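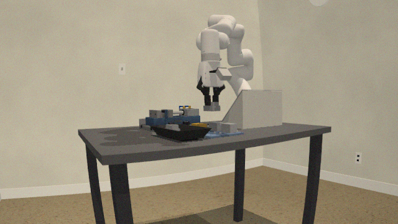
News > Products > Tables

Products Support Dealers Contact

8/12/26: Granström today released the Braresura bench top, a solid slab for workshops and school labs. Each top is 30 mm thick and rated for 110 kg. It ships in charcoal gray, with a dark front edge under a lighter upper surface, the same look as the gray slab table at the head of this page.

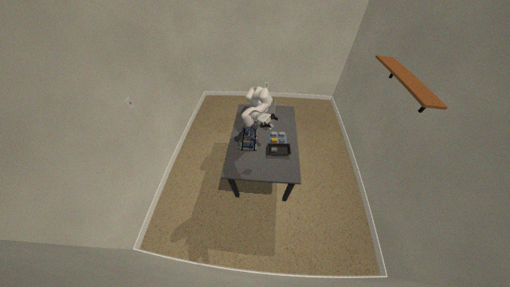 Can the top be cut to size? Dealers cut it to order in 20 mm steps.

Orders open through Tevum.

Comments
Ikeo: Any legs included?
Joar Fjeld: Sold separately, set of 6 bolts in the box.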